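Comparison of Two Finger Pads for a Hand-Held Gripper
Student project report, second-year robotics laboratory

1. Aim

The project compared two finger pads on a hand-held gripper of the kind used to record demonstrations for a robot arm. The pads were supplied by Rametti (type A, moulded, with a coarse surface) and Sayce (type B, cast, smooth). The question was which pad gives fewer dropped or shifted objects when the operator lifts light household items and open containers.

A secondary aim was to find out whether results obtained on the laboratory bench hold in an ordinary home. Earlier reports from the laboratory used the bench only.

2. Equipment

The gripper has two jointed fingers driven by a trigger. A wide-angle camera looks forward over the body, so that both fingers and the object between them stay in view. Finger opening was logged by the Plelon controller board, and the log was matched to the video afterwards using the start tone.

Pads were changed with a single screw per finger. After every change the zero position was reset with the fingers fully closed. Early in the work this step was missed on two occasions and the runs concerned were repeated.

3. Method

Each pad type was used for the same set of lifts. A lift was counted as good if the object was raised, held for 2 seconds and put down without visible slip. Slip was judged from the video by comparing the position of the object against the pad edge at the start and end of the hold.

Three groups of objects were used:

Group 1: rigid blocks and tins, on the bench.
Group 2: soft items, on the bench.
Group 3: open boxes containing small loose toys, in a living room.

Group 3 was added in July, after the bench work was complete. The operator stood, gripped the box across two sides and raised it clear of its support. Lifts in which the contents moved were marked separately, even when the box itself did not slip. The living room was left furnished as usual. The box held three small toys of different shapes, placed loose on the bottom, and it was carried level in front of a sofa and a folding play mat printed with a ruler.
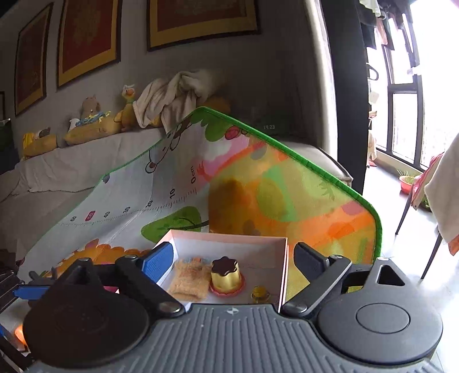
4. Results

A total of 298 lifts were kept for analysis. Lifts with a missing controller log were removed before any counting was done.

In Group 1 there was no useful difference between the pads. Both held the blocks and tins on nearly every attempt, and the few failures came from poor placing of the fingers.

In Group 2 type A was better. The smooth surface of type B tended to slide on knitted and woven items when the trigger was only partly pulled. Pulling harder cured this, at the cost of squashing the item.

In Group 3 the order changed. Type B spread the load more evenly over the box wall and the box tilted less during the hold. With type A, the box often turned a few degrees about the line between the pads, and the toys moved towards the lower side. Most of the lifts marked for moved contents came from this cause.

The video was harder to judge in the living room than on the bench. Daylight from the window changed the exposure when the operator turned, and pale objects lost detail against a pale background. Where the pad edge could not be made out, the finger opening log was used alone.

5. Sources of error

One operator carried out all the lifts, so practice may have favoured the pad tested second. The order was swapped halfway through Group 1 and Group 2 but not in Group 3. Trigger force was not measured directly. The Prusto force sensor ordered for this purpose drifted after warming up and its readings were discarded.

The pads also wore. After 100 lifts the type A surface had begun to polish at the tips, and a fresh pair was fitted.

6. Further work

Group 3 should be repeated with the pad order swapped and with a second operator. A fixed exposure setting should be tried before any further recording near a window. A wider type A pad would show whether the tilting is caused by the surface or by the contact area, and a drawing for this part is included with the project files.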